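욕실 청소 요령, 믿을 것과 안 믿을 것

살림 요령이라고 돌아다니는 글을 보면 나는 일단 의심부터 한다. 베이킹소다에 식초를 부으면 뭐든 깨끗해진다는 이야기가 대표적이다. 거품이 올라오니까 일을 하는 것처럼 보이지만, 섞는 순간 둘이 서로를 중화해서 남는 건 거의 소금물에 가깝다. 배수구에 부어 놓고 속이 시원하다면 말리지는 않겠다. 다만 그 뒤에 부은 뜨거운 물이 한 일을 거품의 공으로 돌리지는 말자.

물때

수전과 유리에 허옇게 끼는 것은 대개 수돗물의 미네랄이다. 산성 세제가 맞다. 구연산을 물에 풀어 키친타월에 적시고, 수전에 감아 두었다가 닦아 내면 된다. 블로그마다 밤새 두라고 하는데 나는 권하지 않는다. 도금이 얇은 수전은 오래 두면 얼룩이 생긴다. 10분 남짓 두고 안 지워지면 한 번 더 하는 편이 낫다. 대리석 세면대에는 산성인 것을 아예 대지 말 것. 표면이 뿌옇게 상하면 닦아서 돌아오지 않는다.

치약으로 닦으면 반짝인다는 말도 있다. 반짝이기는 한다. 치약에 든 연마제가 표면을 갈아 내니까. 두어 번은 괜찮아 보여도 습관으로 삼을 일은 아니다.

곰팡이

실리콘 줄눈에 박힌 검은 점은 식초로 안 빠진다. 몇 년 전에 나도 식초를 분무기에 담아 한 계절을 뿌려 봤는데 욕실에서 피클 냄새만 났다. 염소계 표백제를 휴지에 적셔 붙여 두는 방법이 그나마 듣는다. 창문을 열고 환풍기를 틀고 장갑을 낀다. 산성 세제와 같은 날 쓰지 않는다. 이건 의심할 것 없이 지켜야 하는 말이다. 염소가스가 나온다.

그래도 안 빠지면 실리콘 속까지 들어간 것이니 뜯고 새로 쏘는 수밖에 없다. 이웃 반우진 씨는 '곰팡이 제거 젤'을 세 종류 써 보고 결국 실리콘을 새로 쐈다. 젤 값이 실리콘 값보다 더 들었다고 한다.

수납과 용기

정리 전문가들은 내용물을 죄다 똑같은 투명 용기에 옮겨 담으라고 한다. 사진은 예쁘게 나온다. 그런데 샴푸를 옮겨 담으면 원래 병에 적힌 성분과 사용기한이 사라지고, 통을 제대로 말리지 않고 덧부으면 바닥에 물이 고여 변질되기 쉽다. 청소용 세제는 더 말할 것도 없다. 원래 용기에 두는 것이 안전하고, 아이가 있는 집이면 더더욱 그렇다.

투명 수납함 자체는 나쁘지 않다. 손잡이가 달린 것이면 통째로 들어내고 선반을 닦을 수 있다. 살 때는 바닥 크기보다 높이를 먼저 본다. 펌프 병이 서지 않는 높이면 결국 눕혀 넣게 되고, 눕힌 병은 언젠가 샌다.

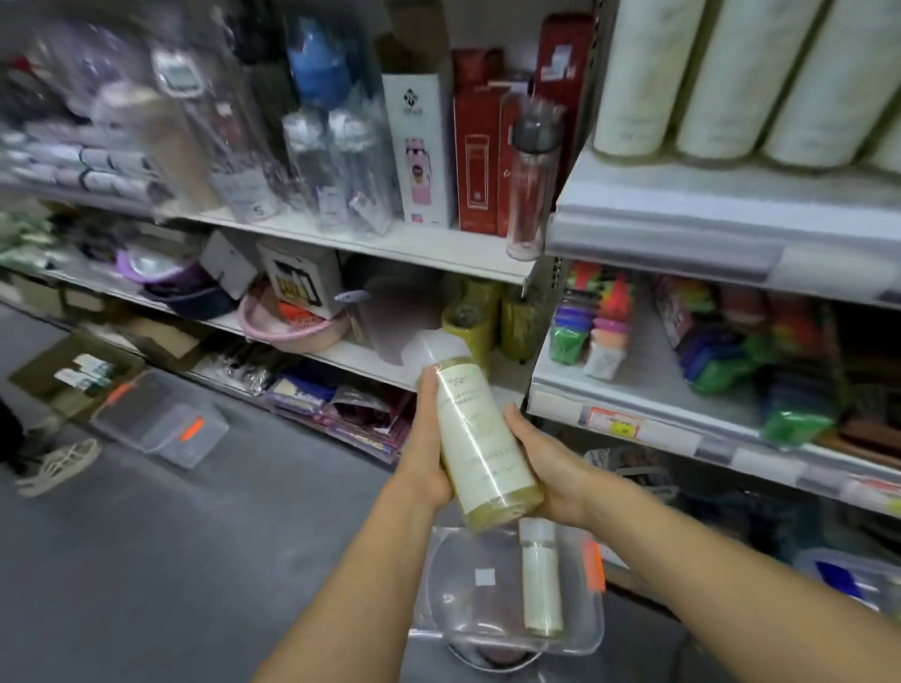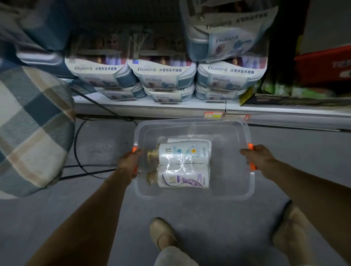
주황색 손잡이가 달린 투명 용기와 플라스틱 병들, 매장에서.

수납함은 물 빠지는 구멍이 있는지도 따져 봐야 한다. 욕실 안에 둘 거면 구멍이 있는 쪽, 세면대 아래 장에 둘 거면 없는 쪽이 낫다. 장 안에서 뭔가 샜을 때 함 안에서 끝나기 때문이다. 구멍 없는 것을 샤워 부스에 두면 일주일이면 바닥에 미끈거리는 막이 생긴다.

묶음 상품

두 개를 비닐로 묶어 파는 것이 늘 싼 것은 아니다. 가격표 아래 작은 글씨로 적힌 100ml당 가격을 봐야 한다. 내가 자주 가는 가게에서는 같은 샴푸가 낱개로 살 때 더 싼 적이 있었다. 100ml당 149원 차이였다. 큰돈은 아니지만 '묶음 할인'이라는 말을 믿고 욕실장 한 칸을 내줄 이유도 없어졌다. 처음 쓰는 제품이라면 묶음은 더 피한다. 두피에 안 맞으면 남은 한 병은 욕조 청소용이 된다. 참고로 샴푸로 욕조를 닦는 건 꽤 괜찮다. 몸에서 나온 기름때를 지우라고 만든 물건이니 당연하다.

수건 냄새

섬유유연제를 더 넣으면 해결된다는 조언이 제일 나쁘다. 유연제가 올에 코팅처럼 남아 물을 덜 먹고, 냄새는 향에 덮였다가 수건이 젖으면 다시 올라온다. 유연제를 끊고, 과탄산소다를 60도 물에 풀어 담갔다가 세탁한다. 색이 진한 수건은 물이 빠질 수 있으니 귀퉁이로 먼저 시험해 볼 것. 세탁조가 더러우면 이것도 소용없다. 그리고 세탁이 끝나면 바로 꺼낸다. 시시한 말이지만 내 경우에는 이게 제일 효과가 컸다.

배수구 머리카락

알루미늄 포일을 뭉쳐 넣으면 미끈거림이 안 생긴다는 요령을 13일 동안 해 봤다. 차이를 모르겠다. 포일 틈에 머리카락이 엉켜 치우기만 더 귀찮았다. 플라스틱 거름망을 깔고 샤워가 끝날 때마다 휴지로 집어 내는 쪽으로 돌아왔다. 이미 막혔다면 약품을 붓기 전에 톱니 달린 플라스틱 막대로 한번 끌어올려 본다. 보기에는 끔찍해도 대부분 여기서 뚫린다.

다음에는 주방 쪽을 쓸 생각이다. 양파를 냉동실에 넣었다 썰면 눈물이 안 난다는 말부터 따져 보려고 한다.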